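MEDIA RELEASE

Parkham, April 12, 2021

Trindia opens Parkham workshop for robotic disassembly demonstration

Trindia welcomed guests to its Parkham workshop this month for a demonstration of robotic handling of computer parts. Representatives of local councils, training providers and equipment recyclers attended, along with members of the public who had registered in advance.

The demonstration formed part of the Partington Project, a program that studies how robots can help recover usable parts from retired desktop computers and servers. Much of this work is now done by hand. It is slow, and a part damaged during removal often loses most of its resale value.

Guests watched a robot arm fitted with a two-finger gripper work at the processor socket of a motherboard still mounted in its metal chassis. Staff explained each stage from the floor and took questions throughout.
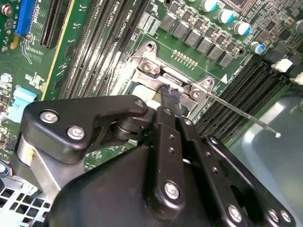 The socket was chosen as the focus of the day for practical reasons. A processor is small, flat and easily marked, and the contacts beneath it can be bent by very light pressure. Trindia considers it a fair test of whether a robot can be trusted with the finer parts of a machine -- and one that visitors with repair experience would recognise at once.

The program also covered the training of operators. Trindia expects that staff who now dismantle equipment by hand will supervise the robotic stations, and their knowledge of older boards has shaped the order in which tasks are being introduced. A short session on safe working distances was held before guests entered the workshop floor.

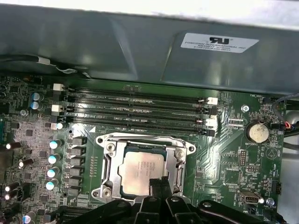 Community and industry interest

Roughly 400 people registered for the open day, and visits were staggered across 2 sessions to keep numbers on the floor within workshop limits. Guests who were unable to attend have been offered places at a later session.

Questions from visitors centred on cost, on the range of boards the system could manage and on what becomes of parts that fail testing. Trindia advised that the project remains at the research stage and that no commercial service is being offered at present. Parts that cannot be reused will continue to be sent for metal recovery.
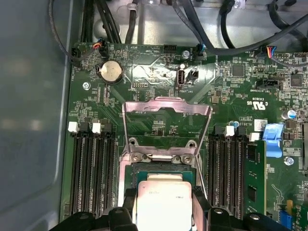

The gripper holds a processor above the open socket of a server motherboard.

Next steps

Work under the Partington Project will continue at Parkham, with a second site at Plivdale to be fitted out for memory modules and expansion cards. Five trainee positions will be offered across both locations. Details of how to apply will be published on the Trindia website.

Trindia thanks all those who attended, and the workshop staff who prepared the equipment and guided visitors through the day.

Media enquiries may be directed to the Trindia communications office, Parkham.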